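About Us

Briltirum is a small store on Eton Street that sells bedding for people who sleep hot, and we have been at it long enough that some of the children who used to bounce on our display beds now come in to furnish their first apartments. We carry summer mats, cotton sheets, buckwheat pillows, light quilts and a shelf of odds and ends that we simply like ourselves (ask about the linen eye pillows, they sell out every July).

The store was started by Puspita Khoo and Marlina Nugroho, who met as roommates in a third-floor walk-up with one window fan between them. Puspita had grown up sleeping on woven mats all summer long and couldn't understand how anybody managed without one. She wrote home for two, gave one to Marlina, and before the season was over half the building wanted to know where they could get their own. The first order they placed together was for 200 mats, and they kept them stacked in the hallway, in the bathtub, and for one very long week in the back seat of Marlina's car.

These days we work with six weaving and sewing shops, most of them family businesses, and we have been buying from the Kinoshita workshop since our second year. We visit when we can, and we talk on the phone a good deal more than that!
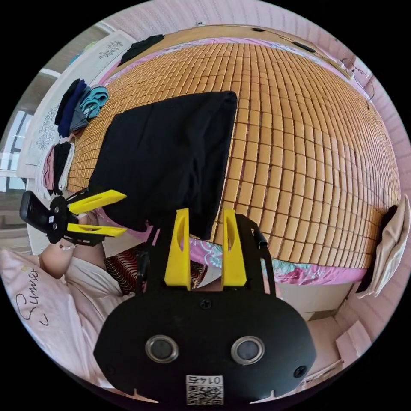

Every mat that comes through our door gets unrolled, looked over on both sides and checked along the edges before it goes out on the floor. Arif Setiawan handles this, along with all our repairs, and he is fussy in a way we have come to be very grateful for. If a cord gives out or a corner starts to lift, bring your mat back and he will restring it. There is no charge for the first two years, and after that we ask only for the cost of materials.

Qistina Latuheru runs the front of the store and answers nearly all of the mail. She will happily spend half an hour talking you out of the wrong pillow – and she has a kettle going most afternoons, so please don't feel you have to hurry off. Crescencio Valdovinos drives the delivery van, and he'll carry your old mattress down the stairs if you let us know ahead of time.

We also publish a little care booklet called Jevaton, named after Marlina's grandmother's house, with advice on wiping down, airing and storing your mats over the winter. It's free at the counter, or we can tuck one in with your order.

You'll find us at 211 Eton Street, two doors down from the shoe repair, Tuesday through Saturday. Parking is around back, and the side door is the one without steps.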